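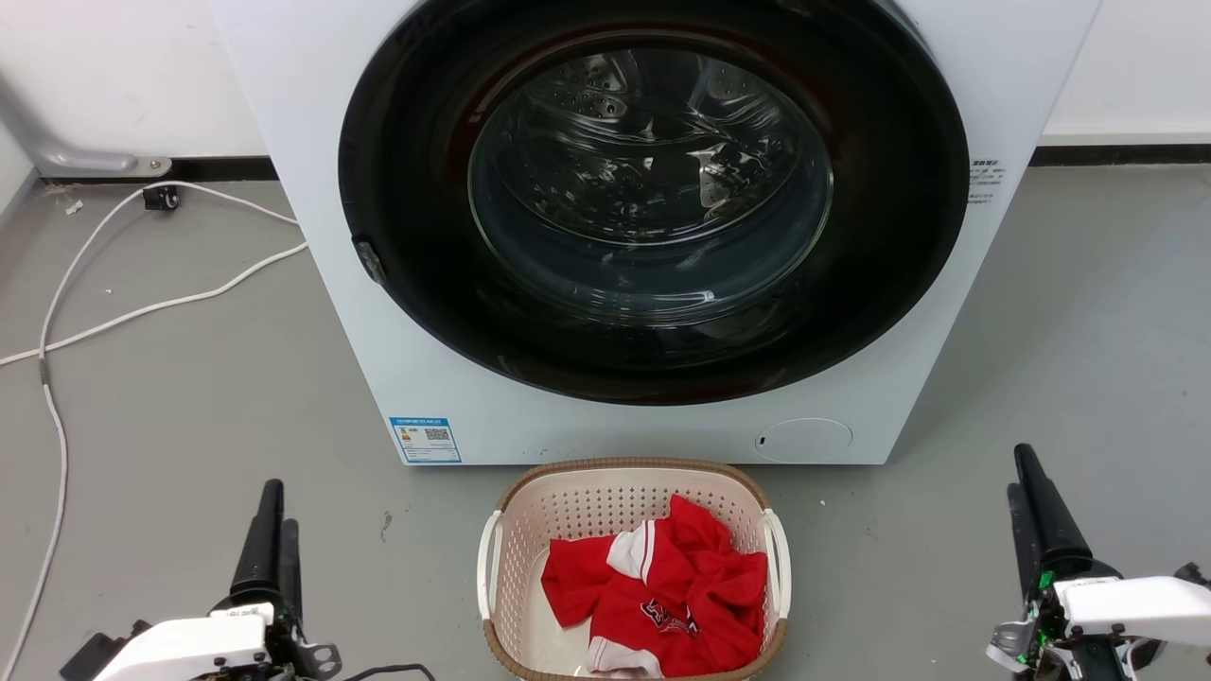
Date: Oct 19, 2020
Subject: Re: [Moltura list] hard water in Gikgate

Hello all,

Thank you for the quick answers. I copy the part I want to reply to:

> We had the same in Kinia after they changed the pipes.
> Ask the water office for the hardness number before
> you buy any softener. Ours came by mail in 14 days.

I asked in September and the letter is here now. For our street they write 107 mg per liter on the old line and 44 on the new one. My building is still on the old line, so the white powder in the kettle is explained, I think.
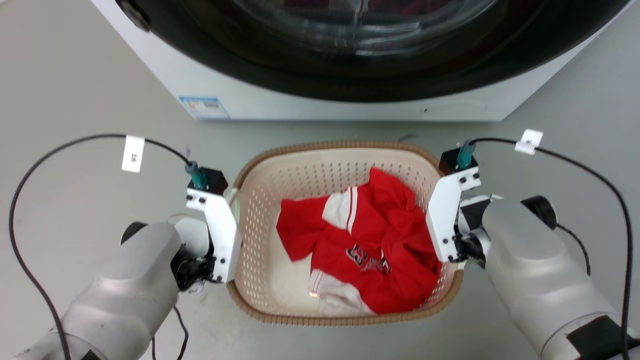
The Aksoy shop offered me a softener for 1,080, with the fitting included. It is a lot of money for one apartment - maybe the whole building could share one at the main pipe? I do not know if the pressure would stay good on the top floors.

Does anyone on the list have a shared softener? I would like to know how much salt it needs in a year, and who carries the bags down to the basement.

With kind regards from Gikgate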